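Week 6: Can it do the dishes yet?

Okay, settle in. Last week was all math and I promised you a week with almost none, so put the Jacobians away. Today's question is the one my mother asks me every time I visit: can a robot do the housework yet? My answer to her is "a little bit, slowly, if you set the table for it." I want to spend these notes unpacking that answer, because each part of it is a research problem and a couple of them are probably your final project.

Reading for this week is the Gondach chapter (the one on manipulation in clutter, skip the appendix) and the short piece by Mathias Stöckli on why demo videos mislead people. Stöckli is grumpier than I am. Read him anyway.

1. What counts as a chore

Start with a word problem. If I say "clear the table," what have I asked for? You know because you grew up around tables. You know the cups go to the sink, the bread goes back in the bag, the mail gets moved to the other pile of mail. A machine gets the words and a camera image, and it has to come up with the rest.

I like to split a chore into the parts you'd have to write down if you were handing it to someone who had never been in a house:

What things are on the table, and which ones matter
Where each one should end up
How to pick up each one without wrecking it
What order to go in
How to tell when you're done

People outside the field think the third line is the hard part. People inside the field also think so, mostly, and then they spend two years on the fifth. Knowing you're done is awful! A person glances over and sees that the table is clear. A robot needs some kind of test for that, and the test has to survive a shadow, a crumb, and a sponge the same color as the counter. Stöckli has two good pages on this and I'm going to ask about them in section.

2. The shop floor got there first, sort of

You'll hear that factories solved this decades ago. Well, they solved a different problem and got very good at it. On a line the part shows up in the same place, in the same pose, under the same lights, and the arm repeats one motion all day long. When I was a grad student I spent a summer at a packing plant run by a firm called Dolla, and their best cell had been doing the same pick for so long that the paint had worn off the floor where the techs stood to watch it. Wonderful machine. One day in June the supplier changed the cardboard on the inner box, slightly shinier, slightly slicker, and the whole cell sat idle until the evening while three of us argued about suction cups.

So the factory trick is to take the variety out of the world. You build a fixture, you build a feeder, you bolt everything down. That's good engineering and I never want you to be snobby about it. But you can't ask my mother to bolt down her sugar bowl.

The interesting middle ground is kitting, returns and light assembly, where things come in mixed bins and you can't build a fixture for every item. A lot of the companies you'll interview with live there. They've got some structure, some mess, and a person nearby who can step in. Keep that person in mind, we'll come back to them.

3. Soft, slick, and oddly shaped

Let's talk about the objects themselves. Say you want to sort a small table of kitchen and bathroom odds and ends. For each item, ask three questions before you write any code. Does it change shape when I squeeze it? Will it slide? And is there an obvious place to grab it?

A bun squashes. A sponge squashes too, but it forgives you and springs back, so you can be much sloppier with it. A bar of soap is stiff and slick, and if it's lying flat inside a tray the raised edge gets in the way of your fingers. A small bowl is stiff and has a nice rim, but pinch the rim and the weight hangs off to one side. A snack packet is the one I'd dread, thin film with something inside that shifts around, and the camera loves to get confused by shiny plastic. 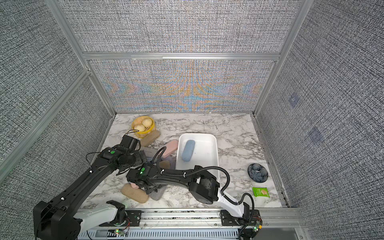
Mawuli Osei wrote back on the course board that I'm being unfair to the packet, and that the soap in the tray is the real problem. With a packet you can at least pinch a corner and lift, and if you get it wrong the thing just drops a little and you try again. Soap in a tray gives a parallel gripper no room on one side, and a bad squeeze shoots it across the table, and now you've got a new scene to look at and a plan that's out of date. Mawuli would slide the soap to the middle of the tray first and only then go for the grasp.

I think that's right, and I've changed my ranking. It also gets us to something I should have put earlier, so here it goes: you don't have to grasp first. Push, slide, tip, drag it to where it's easier. People do this constantly without noticing. Watch yourself pick up a coin from a counter tonight (you'll slide it off the edge into your other hand, I'd bet money on it). The papers call these pre-grasp actions and for a long time planners mostly ignored them, since a planner that's allowed to push things has a much bigger pile of choices to sort through.

4. Why two arms

One arm can do a surprising amount. Two arms get you holding and doing at the same time: steady the basket with one hand, take the bun with the other. They also get you handoffs, and they let each arm stay in the half of the table where it's comfortable.

What they cost you is the middle. Two arms that share a table can hit each other, and the easy fix (only one moves at a time) throws away most of the reason you bought the second one. They can also block the camera's view. An overhead or side camera that sees the whole table beautifully with the arms parked will lose whatever is under a wrist the moment work starts, which happens to be the thing you wanted to look at. Cameras on the wrists help with that and bring their own headaches, mostly cables.

Class question, and please do think about it before section: you have two arms, a basket at the back left, a tray in the center and a bowl over on the right. Which arm clears the tray? Don't say "the closer one" until you've thought about what the other arm is doing in the meantime.

5. Numbers, and how to read them

Now for my favorite kind of argument. Girnau is the lab rig a few of you will use for your projects, and last term's group ran a tidying task on it: put the food in one place and the cleaning stuff in another. They ran 200 trials and 142 of them finished with everything sorted. That's 71 percent. Is that good?

If you're writing a paper, sure, it's a decent start. If you're my mother, you've bought a thing that fails to tidy the table more than one evening in four, and you still have to go check every time to find out which kind of evening it was. The checking is the real cost. A helper you have to watch saves you very little, even if it does most of the work correctly.

Merja Karppinen, who led that group, made me promise to pass along the part that didn't fit in the headline figure. Their runs all used the same tabletop and the same set of objects. When they swapped in things the policy had never been trained on, they stopped counting pretty quickly, and she wishes now that they'd kept going and written it down. Please learn from this! A row of failures is data. Put it in the report.

Three things I want you to ask of any success rate you meet this term. How many objects were in it, and were any of them new? Who reset the table between runs, and how carefully? And what happened after a failure: did the machine notice and try again, or did a grad student lean in?

6. So, yet?

My own view, which you're welcome to fight me on. Moving known objects around a tidy, well-lit table: yes, at a pace that would drive you up the wall. Sorting mixed objects on that same table, with a person nearby: getting there, and for some shop-floor jobs that's already worth paying for. A real kitchen after a real dinner, with wet plates, a kid's drawing under the fruit, and a cat: no. I'd love to be wrong on the cat.

Lamisi Abugri and I disagree about the order things will arrive in. She expects laundry before dishes, because a dropped towel is still a towel. I lean toward dishes, because plates at least hold still and keep their shape. We have lunch riding on it.

For section

Bring one chore from your own place, written out with the five lines from part 1. Keep it small. "Clean the bathroom" is too big, "put the soap back in the dish" is plenty. Then trade with the person next to you and try to follow their instructions exactly as written, hands only, no common sense allowed. Marcus Fitzsimmons is running the early section and will have a box of objects up front.

Project teams on Girnau: sign up for your slot before you come see me, and read the Antwi safety sheet all the way to the end, including the page about the emergency stop. I will ask you where it is.

Problem set 3 is due before next lecture. Question 4 has a typo, the second gripper width should match the first.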